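Print this page
E-mail this page

Can a Machine Tidy the Junk Drawer Yet?
Student project report, Stelley Technical College, Household Automation elective
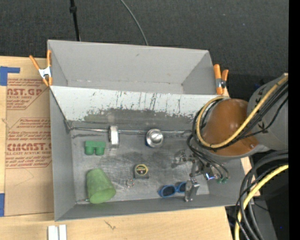 Stadeck wrote back to our first draft that we were grading the robot too hard, and that a person picking up strangers' clutter would also fumble now and then. We took the point and kept the grading. A person who fumbles picks the thing up on the next try and doesn't need a student standing by.

Our question was narrow. Stores and homes are full of small mixed objects that have to go from one place to another: a tape measure, a key ring, sunglasses, a cup on its side, a toy block. Sales brochures call this "solved" or "nearly solved." We wanted to know if an arm with a metal gripper could clear a bin of such things without help, and at what pace.

Method

We logged 3,705 pick attempts between January and March. An attempt counted as clean if the item left the bin and was set down in the tray on the first grasp. Anything dropped, dragged or pinched sideways was a miss. A person stepping in for any reason was logged as a rescue, even if it was only to turn an item over.

Results

The cup and the toy block went well. We had expected that, and we don't think it says much about housework. The key ring was the worst item by a wide margin. It is thin, it lies flat, and the fingers either closed above it or pushed it along the floor of the bin. Sunglasses came next — the grip was often good, but we would not have wanted them to be our own.

We recorded 512 rescues. The longest run with no rescue lasted 28 minutes, and it came on a day when the key ring had been left out. Runs with the full set of items rarely got past 5 minutes.

What we think

Livden, the second group in our section, reads the same log as good news. Their argument is that most attempts needed no person at all. We agree with the arithmetic and still wouldn't leave the thing alone in a kitchen. A chore that needs watching is still a chore for whoever is watching.

Limits

We used one bin, one arm and one kind of gripper. Suction might do better on some items and worse on the keys. We did not test wet dishes, cloth or anything with food on it. The Shojaei scoring sheet we borrowed has no column for damage, so scratches were noted by hand and are not in the totals.

Print this page | E-mail this page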